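The Second Arm

I had the budget open on one screen and Nabila on the phone, and she was telling me, very kindly, that I couldn't have two.

"One arm," she said. "One very nice arm. You can have a stand with it."

Now, I run the packing side of a small veg firm called Dirkalau. We do peppers, mostly, and some courgettes when the weather behaves. I know nothing about robots except what they cost, and by October 2026 I knew that far too well. The Grindwood quote was £446 a week on a lease, for the pair, and the Metach one was cheaper but came without grippers. Who sells an arm without a hand? It's like buying a kettle and finding the lid's extra!

"Morfudd says one arm can't hold a tray still and fill it," I said.

"Morfudd could hold the tray."

I put that to Morfudd at tea break. She'd been packing since before I could drive, and she looked at me over her mug for a good long while.

"I'll hold it for 80 quid an hour," she said.

So I wrote that down in the spreadsheet, under running costs, and sent it upstairs. I'm not proud of it, but Nabila rang back inside ten minutes and she was laughing, so I pushed my luck and asked if she'd at least sit through the simulation with us. Mwangi had been building it in the evenings - two arms, a box, a tray, the lot - and he'd got the counter looking so much like the one in my mum's kitchen that I kept wanting to wipe it down.

We all squeezed in behind his chair, Morfudd with her coat on already because it was nearly home time.

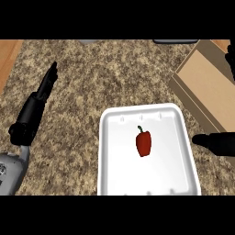 "It's one pepper," said Nabila.

"It's the first pepper," said Mwangi, a bit hurt.

Morfudd leaned in until her nose was nearly on the screen. She wanted to know why it was lying stalk up like that, and whether the thing would pinch, and who'd be getting the blame for bruises. Mwangi wrote it all on the back of the Metach quote, which I thought was the best use anyone had found for it.

Nabila didn't say yes. She asked what the lease would be if we started in the spring, and then she asked Morfudd if she'd mind staying on another half hour.

Morfudd took her coat off.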